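4.2 First practice with the Isside hand grippers

1. Put one gripper in each hand and close the wrist straps.
2. Open both jaws fully and wait 2 seconds.
3. Bring the jaws to the object from the left and the right, with the fingers level – do not press on the table.

Caution: Keep the cables away from your feet.

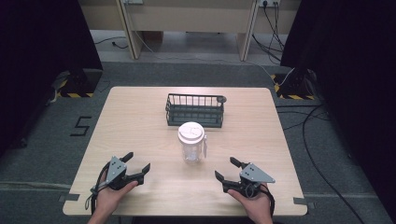 Rosel Training Team

Start with a light cup and a basket, placed as you see them. Both jaws stay open until you are ready to grip. Repeat the exercise 18 times before you go to section 4.3.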